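Pedberg bringt zwei neue Kompakte, und Keith Bolger hat Termindruck

Zwanzig Minuten, mehr ist nicht drin. Keith Bolger, bei Pedberg für die Kamerasparte zuständig, kommt direkt vom Händlertreffen, das Namensschild noch am Sakko. Kaffee ja, Kekse nein. Um kurz nach vier muss er wieder los.

Es geht um die Dovari-Reihe. 2 neue Modelle, Verkaufsstart im Juni, beide mit WLAN, beide mit dem gleichen Sensor. Warum überhaupt noch Kompaktkameras, wo doch jeder ein Telefon in der Tasche hat? Bolger kennt die Frage, er hat sie an dem Tag wohl schon öfter gehört. »Weil ein Telefon kein Zoom hat. Punkt. Wer sein Kind auf der Schulbühne fotografieren will, von Reihe zwölf aus, der merkt das beim ersten Bild.«

Die kleinere der beiden, die Dovari Solheim, soll die Einsteiger abholen. Klappdisplay, Automatik, wenig Knöpfe. Die größere heißt Pekance und hat ein richtiges Moduswahlrad, dazu manuelle Blende und Belichtungszeit. Am Rad haben sie lange gefeilt, erzählt Bolger. »Das erste hat sich in der Tasche dauernd verstellt. Das zweite ging so schwer, dass meine Tochter es nicht drehen konnte. Jetzt passt es.«

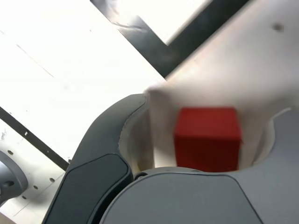 Marlies Oberhuber, die in der Kommentarspalte zur Vorankündigung schrieb, fragt sich, wozu sie WLAN in der Kamera braucht, wenn der Akku davon nach einem halben Nachmittag leer ist. Bei ihrem Vorgängermodell sei genau das passiert, im Urlaub, und das Ladegerät lag daheim.

Bolger nickt, als ich ihm das vorlese. Kein Widerspruch. »Der Akku war ein Problem, das wissen wir.« Neu sei, dass sich das WLAN nach 4 Minuten ohne Übertragung selbst abschaltet. Und geladen wird jetzt über USB, auch unterwegs am Rechner. Einen zweiten Akku legt Pedberg trotzdem nicht bei. Kostenfrage. Nachkaufen kann man ihn, Preis steht noch nicht fest.

Apropos Übertragung: Die Bilder gehen wahlweise aufs Telefon, auf den Fernseher oder gleich per Mail raus. Im Test am Tisch klappt das mit dem Telefon sofort, beim Fernseher im Konferenzraum erst im dritten Anlauf. Bolger schiebt es auf das Hotelnetz. Mag sein. 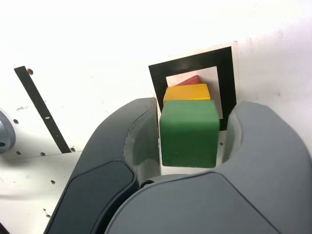

Bleibt das Thema Service, da war zuletzt viel Ärger. Lange Reparaturzeiten, Geräte die wochenlang nirgends auffindbar waren. 1.396 Reparaturen lagen im Frühjahr auf Halde, die Zahl nennt Bolger selbst. Inzwischen gebe es eine zweite Werkstatt, die Wartezeit liege bei 6 Werktagen. »Wenn es länger dauert, bekommt der Kunde ein Leihgerät. Das steht so auch in den Garantiebedingungen, kann jeder nachlesen.«

Und Video? Full HD bei beiden, Stereoton nur bei der Pekance. Externes Mikrofon geht nicht. Das ärgert ihn sichtlich, er hätte die Buchse gern gehabt. »Kein Platz im Gehäuse. Nächstes Jahr vieleicht.« Farben: Schwarz und Silber, die Solheim kommt später noch in Rot.

Zum Preis will er nichts sagen, noch nicht, die Händler sollen es zuerst erfahren. Dann klingelt das Telefon, Bolger steht schon halb in der Tür. Testgeräte gehen nächste Woche raus, ruft er noch, unseres sei auch dabei.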